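Trivovness word list

A list of English words for objects found in homes, schools and small offices, with the other names people use for each one. It was put together for crossword setters and for people who write graded readers.

What is in it

The main file, trivovness.csv, has 3000 rows. Each row is one name for one object. Of these, 2000 are marked common and 949 are marked regional. The rest are unmarked – mostly trade names that have turned into ordinary words, which I could not place either way.

Columns: id, name, headword, region, length, plural, note. The length column counts letters only, so spaces and hyphens are ignored.

Headwords cover the object and not what it holds. A cup of pencils gets two headwords, cup and pencil, and "pencil cup" is a third with its own row.

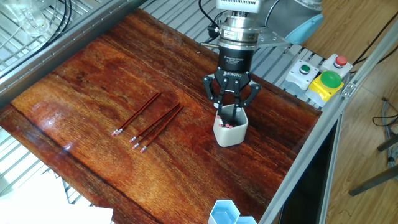

Sources

Most names came from the Jallik spelling lists and from notes Phyllis Pickering kept while editing the Andiren readers. Regional names were checked against the Kalogeropoulos card index. Where the two disagreed, both spellings are in.

Known problems

Plurals are missing for 7 rows. "Davenport" appears twice, once as a sofa and once as a desk, and this is correct. Please don't merge them.

Changes

The August version drops the old frequency column. Scripts that read columns by number will need a fix.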